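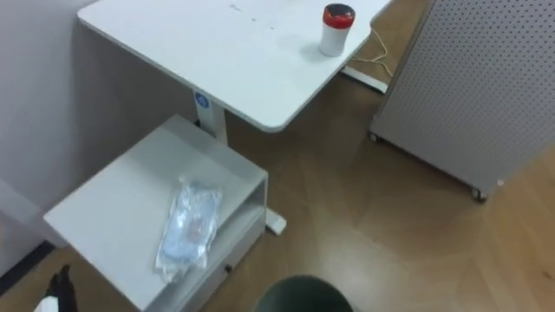
White desk with a rounded front corner and a vertical support column

Desk

A desk is a piece of furniture with a flat working surface, used for writing, reading, drawing, clerical work or the operation of office equipment. It differs from a table mainly in its intended use by a seated or standing worker at one side, and in many cases by the presence of drawers, compartments or a modesty panel. The boundary between the two is not fixed, and many modern office desks have no storage at all.

Etymology

The English word is derived from Medieval Latin desca, a table to write on, related to discus, a dish or disk. It entered Middle English in the 14th century and first referred to a sloped surface for reading or writing. The older sense survives in "reading desk" and in the use of "desk" for an orchestral music stand shared by two players.

History

Medieval writing furniture in Europe was built around the needs of the scribe. The surface was steeply inclined, which reduced the flow of ink from a quill and kept the page close to the eye. Portable writing slopes were placed on a table or trestle and could be locked. An inventory from Zarnow dated 1321 lists two slopes with iron hinges and one fixed desk with a foot rail, all in the same room as the account chest.

Larger fixed desks with drawers became common in the 17th and 18th centuries. The main types of this period include the bureau, with a hinged sloping front, the pedestal desk, with a stack of drawers on each side of a knee space, and the secretary, in which a bookcase stands above the writing section. The rolltop, in which a flexible shutter of slats covers the work surface, was produced in quantity in the second half of the 19th century.

The growth of clerical employment after 1850 changed both the number and the form of desks. Steel construction, introduced for fire resistance, was widespread in offices by the middle of the 20th century. Paper storage moved from the desk to separate filing cabinets, and the compartments above the work surface largely disappeared.

Construction

The principal parts of a desk are the top and the supporting structure. Tops are made of solid wood, veneered board, laminated board, glass or metal. Front corners are often rounded to a radius, which limits bruising and reduces chipping of the edge band.

Supports are of three general kinds: panel ends, four legs joined by rails, and columns standing on feet. Column supports leave more knee space than panel ends but place a greater bending load on the joint with the top – a steel crossbeam or mounting plate is normally used to spread it. Cable channels may be fixed under the top or run inside the column.

Height adjustment

Adjustable desks use pins, cranks, gas springs or electric motors. In motorized types with several columns, a controller keeps the columns level during travel. Iman Ait Brahim, in a survey of 862 office desks in Drukbridge, found that fixed desks were most often set too high for shorter users, and that adjustable desks were seldom moved after the first month of use.

Classification by form

Pedestal desk – one or two drawer units support the top.
Writing table – legs only, with shallow drawers or none.
Corner desk – top shaped to fit two walls at a right angle.
Bench desk – several work positions share one frame.
Lectern – sloped top, used standing. The Tawfik pattern has a fixed slope and a lower shelf.

See also

Carrel
Drafting table
Escritoire
Wollach joint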